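How to mark up page turns in a piano accompaniment

Start with a full read-through at tempo, with the singer's or violinist's part in front of you. Put a small pencil cross at the foot of each page where your hands are busy.

1. Look for rests within four bars of each cross, before or after. A rest in the left hand is enough for most turns.
2. If the rest comes early, photocopy the top of the next page and tape it to the bottom of the one you are on.
3. If there is no rest, decide which notes to leave out. Keep the bass line and drop the inner parts.
4. Write the turn in large letters – "TURN NOW" or "WAIT" – two bars ahead.
5. Practice each turn 10 times from eight bars back. Turn with the same hand every time.

Check any cuts with your soloist before the first rehearsal. Anikó Magyar, who taught me this, numbered every page again in red after a cut.

On the day, fold back the bottom corners and leave the score open on the stand while you warm up.

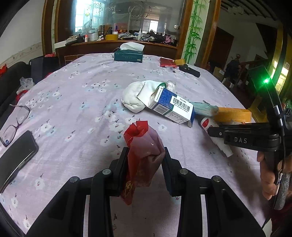 Opened red packet and a carton on the flowered tablecloth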